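Gastwood opens new guest rooms in Rasville
9 May 2019

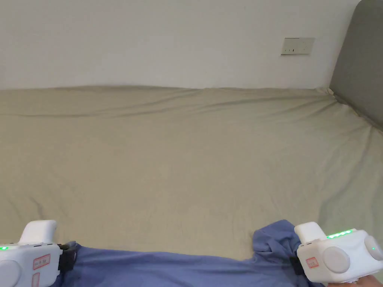
The guest house Gastwood in Rasville has finished the renewal of its bedrooms and will receive guests again from this week. The work started in February and was done floor by floor, so that the breakfast room could stay open for people of the neighborhood.

All 10 bedrooms have now a wide bed with a gray upholstered headboard and sheets in a beige-khaki color. The walls are painted in off-white and were left without pictures. Manager Siham El Ouafi explains that the old rooms were full of small furniture and frames, and the cleaning took too long.

"A guest comes in with a suitcase and wants to put the clothes somewhere. In the old rooms there was no place, only the chair," she said. "Now there is enough room for your things – and you can still sleep comfortably."

The bed linen was bought from Zomow, a textile shop in the same street. Gastwood ordered 210 fitted sheets, which should be enough for the summer season and also for the laundry days. The old sheets and blankets went to Zaki, the secondhand store behind the station, where they are sold at a low price.

The renewal of the bathrooms is planned for next winter. Until then two rooms on the top floor will continue to share one shower. Guests who book these rooms pay less, and they also get breakfast included.

Reservations can be made by telephone or at the front desk. The breakfast room keeps its usual hours.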